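Setting the grip force on a Luller finger gripper without trusting the preset

Filed under: Cell upkeep
Last updated March 29, 2021

The Luller manual says to pick "soft object" from the menu and get on with it. I tried that in January and ended up with a gripper that dropped smooth handles and pinched everything else. The presets may suit whatever they were tuned on. I doubt it was anything you own.

Before you start, power the arm down and wipe the finger with a dry cloth. Check the pivot screw too. Dhillon sells a special cleaner for the pads, and I have yet to see it do anything a cloth doesn't.

1. Power up, open the gripper fully and run the zero routine. Run it again. If the 2 readings disagree, stop and fix the pivot first, or every number after this is junk.

2. Set force to the lowest value the menu allows. Turn off "auto assist". It raises the force behind your back.

3. Lay a long, light object flat on a cloth and bring the finger around one end of it. Long things are a harder test than blocks, as any twist at the grip shows up at the far tip.

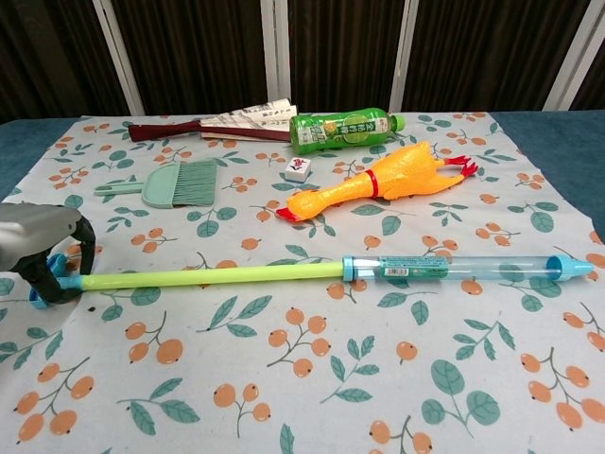
Finger hooked around the light blue handle of the toy water gun, barrel lying along the cloth.

4. Close, lift a little, wait four seconds, set it down. If it slips, go up one step and repeat. If the handle flexes, you have gone too far.

5. Turn the wrist 90 degrees and do the lift again. A setting that holds one way and lets go the other isn't a setting.

Florence Caron wrote in to say the Emik plug-in does all this by itself. Maybe. On my cell it picked a different force each time I ran it, so I took it off.

Save the result under a new name – updates from Kastcombe have overwritten the default slot on me twice – and write the number on tape on the controller.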